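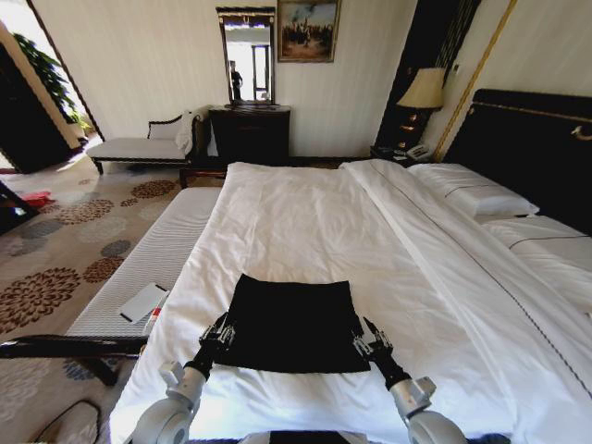
Should we pay for a trial of robot garment folding at the Tsolakis?
Not on what we have been shown so far. The meeting agreed to put the decision off until September and to ask for figures first.

BRALLO HOTELS, HOUSEKEEPING AND LAUNDRY GROUP
Notes of the meeting held after the demonstration visit

1. Notes of the last meeting
Agreed, with one correction. The Pevov linen contract covers 514 rooms and the old notes gave 560, which was the figure before the east wing closed.

2. Why we went
Promex had invited us to see a two-armed robot handle clothing in a bedroom. Our interest is in guest laundry, which Pevov now returns folded and bagged. Guest laundry came to 2,639 pieces last quarter and the complaints are nearly all about lateness. The chair reminded the group that a folding robot would do nothing for the van. 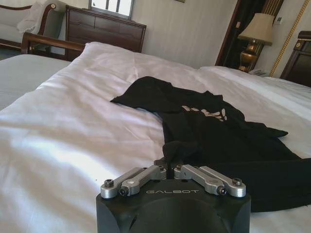 3. What was shown
Bedroom work was the selling point in the invitation, and several members had expected to see a whole basket of mixed items dealt with. What we were given was T-shirt handling on a bed. It was accepted that a black shirt lying crumpled on a white duvet is a fair thing to start from, fairer than one already laid out. It is also about the easiest colour match one could choose. Members asked how the machine would get on with a white shirt on a white sheet and were told this could be "looked at". The chair asked for that answer to be noted word for word.

The session was booked for 30 minutes and overran. Promex's spokesman talked through most of it, and it was hard to tell at times which parts he was describing and which we were supposed to be watching.
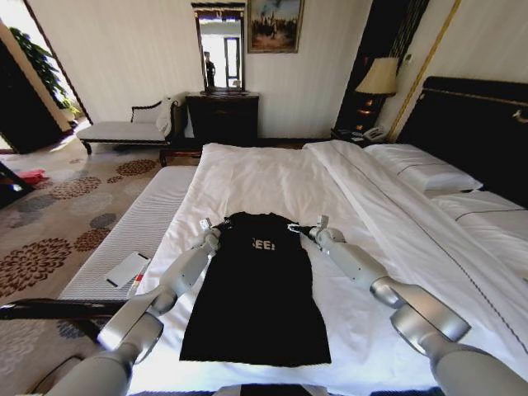
Hedvika Šťastný said she did not care how neatly one T-shirt could be folded and wanted to know who would stand by when a blouse with buttons came along. She asked whether the price assumed a member of staff in the room. Promex did not have an answer on the day. She added that if it does, we would be paying twice for the same job.

4. Discussion
The night manager thought we were being hard on it, and said the arms were less alarming at close quarters than he had feared. Others felt that was a low bar. Space was raised: our standard doubles have very little floor between bed and wall, and no one could say what the machine needs to turn round. Insurance was raised and left.

It was pointed out that the leaflet says "any garment". The group saw T-shirt work only and will not repeat the leaflet's wording in its own report. 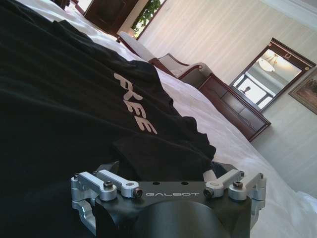 Black T-shirt and gripper at the bedside, demonstration visit.

5. Actions
Chair to write to Promex asking for time per item, number of failed attempts, and whether an operator is needed.
Hedvika Šťastný to make up a test bag: shirts with buttons, tights, a child's cardigan, something white.
Pevov to be asked about the late deliveries, again.
No money to be committed before the replies are in.

6. Any other business
The lift by the linen store is still sticking at the second floor. Reported twice.

Next meeting in September, 10.30 am, small dining room.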